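Pretmont Community Cookbook Corpus

Data card and README
Maintainer: Ifigeneia Psarras
Last updated: 2022-07-21

Summary

The Pretmont Community Cookbook Corpus is a set of transcribed recipes from 97 spiral-bound and stapled cookbooks put out by churches, curling clubs, school groups and seniors' centres. Each recipe is stored as plain text with its title, ingredients, method and the name of the book it came from. The corpus is meant for people who study household writing, measurement and regional food vocabulary. It can also be used to test recipe parsers on text that was never tidied up for the web.

Why the text looks the way it does

Community cookbooks were typed by whoever had a typewriter. Contributors left out oven temperatures, wrote "bake as usual" and assumed the reader already knew what a slow oven was. We have kept all of this. If the method says "cook till done", the record says so too. Spelling is as printed, so "flavour" and "flavor" may turn up on the same page, and "icing sugar" sits beside "confectioner's sugar" where a recipe was copied from an American magazine.
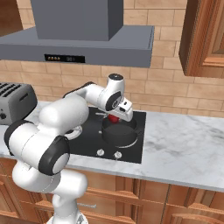

Measurements are also kept as printed. Many of the older books use cups and ounces, later ones switch to millilitres, and a good number give both and disagree with themselves. A separate field called measure_norm holds our best metric equivalent. It is blank where the original was "butter the size of an egg" or similar. Do not treat a blank as zero.

Files

recipes.csv has one row per recipe.
books.csv has one row per cookbook, with publisher, town and decade where known.
terms.csv lists ingredient and method words with their variant spellings.
notes.txt holds transcriber comments, keyed by recipe ID.

All files are UTF-8. Fractions are written out as 1/2 and not as single characters, because the single characters broke in older spreadsheet programs. Line breaks inside the method field are marked with a vertical bar.

Heat and stovetop terms

The field heat_source is filled in only when the recipe makes it clear. The allowed values are oven, stovetop, open fire, none and unknown. "Top of stove" and "on the element" are coded as stovetop. "Element" and "burner" are kept apart in terms.csv, as the choice of word can follow the kind of stove the contributor owned, though not reliably.

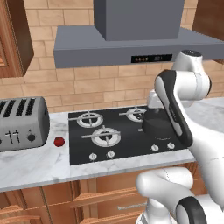 Range hood and black gas cooktop against a tan brick wall.

Words for the hood itself are rare in the recipes. They come up mostly in the household hints sections, which advise on grease, boiled cabbage and how often to wash the filter. Hints sections are transcribed but carry the record type "hint", so filter these out if you only want food.

How the transcription was done

Pages were scanned at the Zacharopoulos Reading Room and run through the Urnier text recognition workflow, then corrected by hand. Each book was corrected by one person and 15 per cent of its recipes were checked by a second. Where the two disagreed, the page went back to the scan and the reading was settled by Ifigeneia Psarras. Handwritten additions in the margins are included in square brackets. Some of these are hard to read and are marked with a question mark.

Known problems

Books from before the war are thinly covered. Two of the books are missing their back covers and index pages, and their dates are guesses. Dessert squares and jellied salads are over-represented, as they are in the source material. Duplicate recipes were left in on purpose: the same rhubarb loaf appears under several names, and comparing the versions is one of the more useful things you can do with the set.

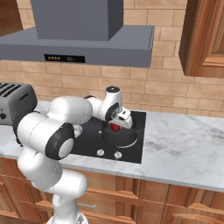 The soup and stew recipes have the least consistent yields. "Serves a crowd" is common. The serves field takes a number or a short phrase, so check the type before you sort on it. Stock, broth and bouillon are coded separately even when the contributor plainly meant a cube dissolved in water.

Personal names

Contributors' names were printed in the books, often as "Mrs." plus a husband's initials. We have removed them from the public files. Recipe titles that include a name, such as an aunt's or a neighbour's, keep the first name only. Requests to remove a family recipe can be made through the Nirkidari issue page and are usually handled within 20 days.

Licence and citation

The corrected text and tables may be reused for non-commercial work with credit. Scans are not distributed. Please cite as: Psarras, I., Pretmont Community Cookbook Corpus, Nirkidari.

Changes in this release

Fixed swapped columns in books.csv.
Added "colour" variants to terms.csv for the icing and candy entries.
Corrected "tsp." read as "tbsp." in the December bazaar booklet. Anyone who baked from the earlier file should check the baking soda.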